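Sorting practice moves into simulation

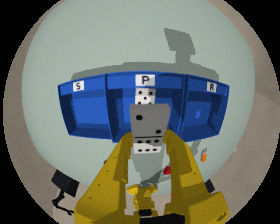 2 min read

The Andlow team has started gathering examples for its sorting task in simulation, ahead of the work on the real bench at Stokent. The first batch covers one job: pick up a domino and put it in the right part of a three-compartment bin marked S, P and R.

An operator drives the simulated arm by hand and sees only what the wrist view shows, the same wide round view the learning system will get. Each try is saved from the first movement until the fingers open and back away. Najwa Tannous, who runs collection, asked for it to be done this way after an earlier set was recorded with a second, overhead view on the operator's screen. People steered by the overhead view, and the system had no way to learn from something it couldn't see.

The plan is 25 tries per starting layout, with the small objects on the table moved between layouts. Some tries begin with a domino already in the P compartment, so the system also gets practice placing one next to another. Dropped dominoes are kept and tagged. Tries where the operator stops to think for a long time are cut.

We have over 95 layouts ready in Zilitz, the tool we use to build them. Shadows from the arm are left on. Turning them off made rendering faster but gave us pictures that looked too clean.

Operators work in two shifts, and there is still room on the Wednesday one. No robot experience is needed, and training takes a morning. Write to Najwa if you'd like a slot in January.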